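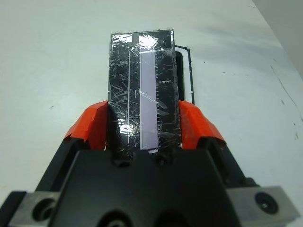 Wrapped item, black with a pale lavender strip

Home falls-risk checklist, with assessor's comments
Stelley community rehabilitation, October round
Completed by: Ayana Araya, physiotherapist
Countersigned: Uriel Barrientos, occupational therapist
Setting: two-storey terraced house, client lives alone, walks with a stick indoors and a wheeled frame outdoors

Marks used: OK, Action, Not seen. A comment goes against anything that isn't plainly OK. "Client says it's fine" doesn't count as a comment.

1. Entrance and path

1.1 Path level and free of loose slabs — Action
Second slab from the gate rocks underfoot. Client steps over it from habit, which works in daylight with the stick and won't work with the frame.

1.2 Handrail at front step — OK
Fixed into brick, no movement when I put my weight on it.

1.3 Outside light — Action
Sensor light comes on when you are already at the door. The previous form has this ticked as satisfactory. I'd like to know what time of day that visit was.

1.4 Door threshold — OK
Low, edge painted white.

2. Hall and stairs

2.1 Stair rail, both sides — Action
One side only, and it stops short of the bottom step. Client reaches for the newel post and turns at the same time. I watched this twice and didn't like it either time. Second rail requested, to run past the last step.

2.2 Stair covering — OK
Firmly fitted. Slight wear at the top nosing, to be looked at again next visit.

2.3 Light switches top and bottom — OK
Both work. The bulb is dim for the length of the stairs. Client has agreed to a brighter one.

2.4 Loose rugs — Action
Runner in the hall on a "non-slip" Flason underlay. It slid when I pushed it with one foot. The packaging claims may be true on some other floor. Client is attached to the runner and would prefer tape. I have said I'd rather see it on the bedroom wall.

3. Kitchen

3.1 Everyday items between hip and shoulder height — Action
Plates are. Saucepans are in the bottom cupboard, behind the baking trays. Client bends with one hand on the worktop and comes up fast. Moving the pans took us ten minutes and should have been done by whoever filled in the last form.

3.2 Floor — OK
No lifting at the joins.

3.3 Steps or stools used for reaching — Action
Folding step kept beside the fridge "for the grandchildren". The grandchildren are taller than I am. Asked for it to go to the daughter's house.

4. Bathroom

4.1 Grab rails — Action
One by the toilet, sound. One by the bath is a suction type. It held when I pulled straight and came away when I pulled down, and down is the direction a person falls. Remove it today, fixed rail to follow.

4.2 Bath or shower mat — OK
Suckers intact, no mould.

4.3 Toilet height — OK
Raised seat fitted and doesn't rock. Client rises without pulling on the basin.

5. Bedroom

5.1 Bed height — OK
Feet flat on the floor when seated, knees at a comfortable angle.

5.2 Route to the bathroom at night — Action
Clear of furniture but dark. Plug-in night light suggested for the landing socket.

5.3 Means of calling for help — Action
Pendant alarm supplied by Ikelik. It was hanging on the back of the bedroom door. Pressed it from the bathroom: answered, clear voice both ways. Pressed it from the garden gate: nothing. The leaflet gives a range that reaches well past the gate. Range to be taken up with the supplier, wearing of it to be taken up with the client.

6. Walking aids and footwear

6.1 Stick — OK
Ferrule has plenty of tread. Height correct, measured in the shoes actually worn.

6.2 Frame — Action
Left brake needs a hard squeeze before it bites. Client has stopped using the brakes for that reason. Back to stores for adjustment, loan frame left.

6.3 Footwear — Action
Good lace-up shoes by the door. Slippers, backless, on the feet. The form asks "does the client own suitable footwear", and it will go on getting a tick in every house in the county until somebody changes the wording.

7. Balance and confidence

7.1 Sit to stand without using arms — Action
Manages, with a pause and a second try.

7.2 Turning — Action
Cautious, many small steps, better to the right. Has stopped going out to the bins after dark. This was put down last time as "no concerns, client sensible". I read it as fear of falling, and a person who stops moving about gets weaker. Referred to the balance class at the De Haan hall, with transport.

7.3 Step counter, if used — Not seen
The family have bought one and set a target of 3,000 a day. Client's own notebook shows 700 on a poor day and 1,000 on a good one. I don't know how well these gadgets count a slow walk with a frame, and I wouldn't trust the figures far. I'd drop the target and ask for a walk to the corner and back, with somebody alongside for the first few.

Countersigning comments (U.B.)

Agree with all actions. On 2.4, I would accept the runner if it were cut down and fixed along every edge, but I accept that it never is. On 4.1, we should stop leaving suction rails in place between visits, even where the client bought them privately. On 5.3, please repeat the gate test with the back door shut — an open door may flatter the result indoors.

Urgent before next visit: 2.1, 4.1, 6.2
Everything else: at review
Copy left with client: yes, large print, on the kitchen table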